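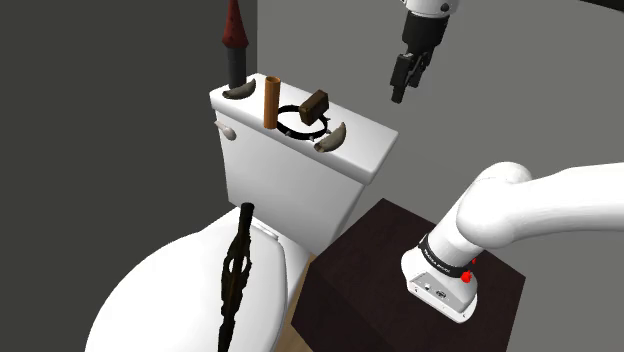

Bathroom world, tank lid task, in simulation. Gripper above the lid, closed or nearly closed, holding nothing.

1/ I want to write down a failure we had on this task. It cost me and Sơn Trương most of a week, and the cause was small. Maybe it saves time for another person who trains arms in simulation.

2/ The task is simple to say: pick the brown block out of the spiked ring on the toilet tank and lift it. The other objects on the lid are there to make it harder. In our project the policy is called Stilleten and the scene generator is Gutance.

3/ In January our success rate on this task looked very good. Then we changed one line in the checker and 40 of 300 episodes that had passed before did not pass anymore. I thought I broke the checker. I had not.

4/ The old checker asked one question: is the block higher than its start height at the end? It did not ask if the fingers were holding it. So what did the 40 episodes do?

5/ I watched them one by one. The fingers came down at the side of the block, pushed the ring, and the block climbed up on the studs. It stayed there, tilted, a little higher than before. The arm went back up with closed fingers. Score: success.

6/ Sơn had a different idea first. He thought the contact between the ring and the block was bad and the block was floating. We lost two days on this. He was partly right — the collision shape of the ring was a full disk, so nothing could sit inside the loop correctly.

7/ We fixed the ring. The number went from 40 to 7. Good, but 7 is still wrong episodes counted as right ones, and I did not like to leave it.

8/ The last 7 were more serious for me. In these the wrist pressed down on the block and the force went over the limit we set for the real arm. In simulation there is no price for this. On hardware the arm would go into a protective stop, or a finger would bend.

9/ Why did nothing stop it? The force limit was in the config, but the config was loaded after the first reset. So the first episode of every batch ran with no limit. I have read that file many times and I did not see the order.

10/ What we changed:
- success needs finger contact on both sides of the block for 5 steps
- the ring has a hollow collision shape
- limits load before the first reset, and the run quits if they are missing

11/ The red button on the base in our scene is only a piece of mesh. You can't press it and it is not connected to any signal. I now think it should be. If the real arm has a stop, the simulated one should have a stop which the policy can trigger by mistake.

12/ Somebody asked if the carved stick on the toilet lid caused any failures. No. It was never touched in the bad episodes. The crescent at the front right was touched two times, and both were counted correctly.

13/ I reran the full set on 11 May 2026 with the new checker. The success rate is lower and I trust it more. Sơn is now checking our kitchen scenes for the same loading order, and he already found it in one of them.

14/ If your checker looks only at height, please watch your passed episodes also, not only the failed ones. I can share our contact test if you write to me. — Sang Phùng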